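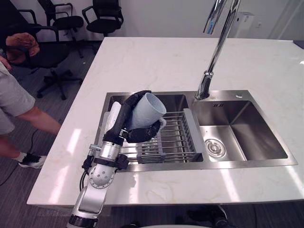
Mug held over the wire rack in the left basin, during a sink episode.

Fluleck: learning to put mugs away from a small number of demonstrations

Fluleck is the dataset and training code behind our sink placement experiments at Gakora. We wanted to know how far you can get on a real kitchen task with one arm, one gripper and a few hundred demonstrations, and the answer was a good deal further than we had guessed! This README covers what is in the release, how it was recorded, and which parts still give us trouble.

Release date: Thursday, August 8, 2019
Maintainers: Şengül Gökçe (data, labeling), Vinzenz Fankhauser (policy, control code)

The task

The arm starts with a mug already in the gripper and has to set it down on the rack over the left basin. Mugs come in at all sorts of angles, including with the handle hanging down, and the policy has to pick a pose that will stay put once the fingers open. An episode counts as a success if the mug is still on the rack five seconds after release. Tipped over is fine, as long as it stays on the rack.

Why a sink? Shiny steel, a glossy countertop, thin parallel rods, and a tall faucet right where you would like to swing the elbow. It is a wonderful place to break a vision system.

What you get

500 demonstrations for training
90 demonstrations for validation
111 policy rollouts, with success labels and a short note on each failure
Color images resized to 256 x 256, joint positions, gripper opening and the commanded motion at each step

The demonstrations were all recorded by a person steering the arm. The rollouts are the policy running by itself, with an operator standing by. We kept the bad ones. Some of them are the most useful files in the whole set, and we'd love to see what other people make of them.

Method in short

The policy is a plain convolutional network with two heads. One predicts the next motion of the wrist, the other predicts where the base of the mug will end up on the rack if it is released now. That second head was Vinzenz's idea, added late on a Friday as a debugging aid -- then we noticed that training with it made the motion head better too. The labels for it are free: we take the gripper position at the moment of release and copy it back over the earlier steps of the same episode.

Results

Without the release head, the policy tends to hover. It gets over the rack, drifts back and forth, and often lets go too high. With the release head, it commits sooner and comes down lower before opening. Per-episode outcomes are in rollouts/outcomes.csv, so please compute your own numbers and tell us if they disagree with ours.

Known problems

Reflections. Light on the countertop changes through the day and we did not control for it. Episodes recorded late in the afternoon are harder.
Handles. When a handle lands between two rods, the mug can rock and slide. The release head knows nothing about handles.
Timing. In a small group of early demonstrations the gripper signal lags the images by one step. They are listed in lag.txt, and the loader fixes them by default.
People. Bystanders appear in part of the footage. Everyone agreed to be recorded, but please do not use the data to identify anyone.

Getting started

Unpack the archive, set FLULECK_ROOT to its location, and run train.py. The default settings reproduce the model with both heads. Pass --no-release-head for the baseline.

Next

A second release is planned for October, with plates and bowls -- plates are a whole different kind of fun. Şengül is also relabeling the failure notes so they use a fixed set of terms. Corrections and odd findings are very welcome; send them to either maintainer with the episode number.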